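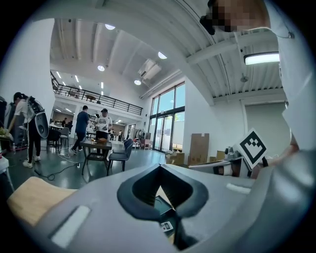 A hand-held gripper in use on the main floor at Deltesside, with the mezzanine and its railing behind.

Visit to the Zumeck collection floor, Deltesside
Posted 9/23/24

I had been asking to see Zumeck's data floor since July, when they moved into the Deltesside building. I write software for a packing line and we are looking at learned picking, so I mostly wanted to know where the examples come from and how much work goes into each one.

Natalie Tindall runs the floor and met me at the door. It is a tall white room with a green floor, a balcony with a black railing on one side, and glass doors at the far end that look out on trees. Visitors sign in and leave their bags upstairs. After that you can walk where you like as long as you step over the cables.

Most of the collecting is done by people with grippers in their hands. The operator does a task the way anyone would, except that the fingers of the tool do the touching. The tool records what it sees and how it moved, and that recording is one example. The white square with the black block pattern on the gripper is a marker, used for working out where the tool is. Some operators also wear a pack on the back. I tried a gripper for a few minutes and found it heavier at the wrist than I expected. My grasps were slow and I kept closing too early.

Each station has a task card. The operator reads it, sets the objects out, records, and then resets the table in a new arrangement. Natalie said the reset matters as much as the task. If the objects always start in the same place, the model learns the place. A shift target is 20 good examples per hour for the short tasks and fewer for the long ones. The first set they released to us had 1250 examples of one tabletop task, and over 1000 of them passed review.

Review happens in a program called Quinlan, which plays back a recording and asks for a pass, a fail or a note. We sat with it for a while. The failures I saw were mostly dull: a hand in front of the lens, a start pressed late, an object that was not on the card. Dropped objects are kept if the operator picks them up again - they want the model to see a recovery.

Training is done elsewhere by their partner Horier, so there was nothing to see of that. I asked how well the results carry over to a robot arm and was told it depends on the task, with folding still weak. I would have liked numbers.

The tour took 2 hours. Parking is behind the building and the front entrance is not marked, so walk around to the glass doors. Closed shoes are required. Groups larger than four should write ahead, and Natalie asks that you say which tasks you want to watch so she can put them on the schedule.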